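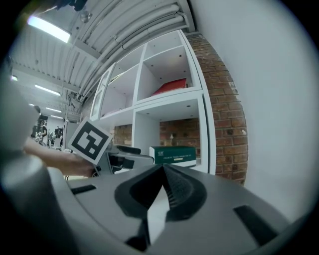
Book 4, p. 101

Sunday, October 8, 2023

Mixing notes, Huvholm EP, second weekend. Tươi on the desk until lunch, me after. Chiến in from two to redo the vocal on Manis.

Started with the low end on Fonik because it was the worst offender on Friday's bounce. The synth bass and the kick are both sitting on the same note for most of the verse and the sidechain wasn't doing enough. Had been ducking the whole bass. Split it into two tracks instead, low band mono and everything above left alone, and ducked only the low band. Release at 101 ms, which was where it stopped sounding like pumping and still got out of the way before the next kick. The top of the bass now stays put and you can follow the line on small speakers. Tươi prefers it. I want to hear it in the car before I agree.

Session is at 24 bit. Somebody's exports for the percussion loops came over as 16 bit and I had imported them without checking. Can't hear a difference on the shakers but the reversed bell has a long fade and it gets gritty at the bottom. Asked Chiến for the bell again. The rest can stay.

Dương - the long one. Arrangement still drags after the second chorus. Tried three edits:

Cut the 16 bar breakdown to eight. Too short, the pad never opens up.
Kept 16 bars, brought the drum machine back at bar nine with the filter mostly closed. Better. This is the one in the session now.
Took the breakdown out altogether. Tươi liked it for one listen and then didn't.

Dropped the reverb send on the lead by 2 dB through the outro as well. The plate was covering the arpeggio, and the arpeggio is the reason for the outro. The old version is saved under the same name with April on the end, from when we first tracked it. Please don't delete it, the tempo map in there is the good one. 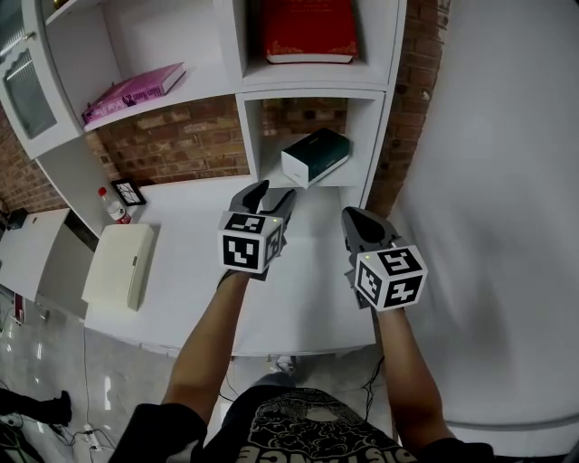 The other thing with Dương is the tape echo. It drifts, and over a part that's seven minutes long the repeats end up well behind the grid. Printed it twice today and got two different results, neither of them bad. Kept the second print and nudged it by hand at each section change. If we recall this mix later the echo has to come from the printed track, so I've turned the hardware insert off and coloured the print orange.

Vocal for Manis. Chiến sang it through five times, sitting down for the last two, and the sitting ones are noticeably softer on the consonants. Same mic as last time, the large diaphragm on the cardioid setting, with the pad off. High pass at 101 Hz on the way in, gentle slope. I'd normally leave that for the mix but there was a truck idling in the lane for most of the afternoon. Compressor barely moving, a couple of dB on the loudest words. Comp is mostly take four with the second verse from take five. There's a click in the word "harbour" that I took out with the pencil tool. Check it on headphones.

Doubles: only on the chorus, panned hard, tucked well under. We tried a whisper track beneath the verse and it made the whole thing sound like an advert, so it's muted. Left it in the session in case Chiến wants to argue.

Monitoring note. The left speaker still has the hiss when nothing is playing. Swapped cables left to right and it stayed with the speaker, so it's the amp in the cabinet or something before it in there. Quiet enough to work over. I'll ring the repair place during the week. Until then do fade-outs on headphones.

Levels for the rough masters: leaving 6 dB of headroom on all four and no limiter on the bus. The bounce Tươi sent out last week had a limiter on it and the comments that came back were about the limiter.

Running order as it stands is Fonik, Manis, Dương, Huvholm. Chiến would put Huvholm first. The key change from Manis into Dương is a bit rough whichever way we do it, and a longer gap helped some. Try a crossfade using the room noise from the end of the vocal take, there's 20 seconds of it at the end of take five.

To do:
Car check on Fonik, then the kitchen radio
New 24 bit export of the bell from Chiến
Print stems for Manis once the comp is approved
Huvholm hasn't been touched, snare is still the demo snare
Back up both drives, the small one is nearly full
Buy more patch labels, the grey tape leaves glue on the bay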